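Skusico opens its funding round to customers

Skusico, the kitchenware start-up from Drondlow, has opened a funding round in which its own customers can buy shares. The minimum ticket is €500, and the offer stays open until the end of January. The company already has 1,636 people on its waiting list, and they can take part first.

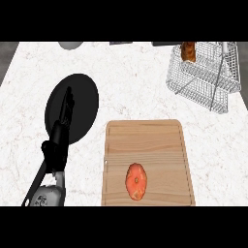 The terms are the same as those given to Saragih, the investment firm which led the previous round. Small investors will pay the same price per share, but they will not get a seat on the board. Instead, they will choose one common representative, who can attend the board meetings without a vote.

Skusico says it has reserved 865 places for the first day. After this, the round will be open to everybody who has an account on Nolto, the platform that handles the payments and the identity checks.

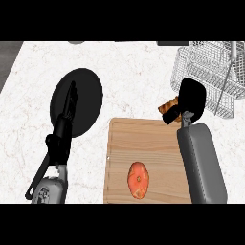 The money will go mainly to the first product, which the company still keeps secret. It has said only that it will be sold online and that the price will be announced in spring. Many people on the waiting list expect cookware, perhaps a round black frying pan with a long handle like the one on the marble worktop, but Skusico did not want to comment. The team has 12 employees at the moment and plans to hire more engineers after the round closes. Investors should remember that the shares cannot be sold freely, and that the whole amount can be lost.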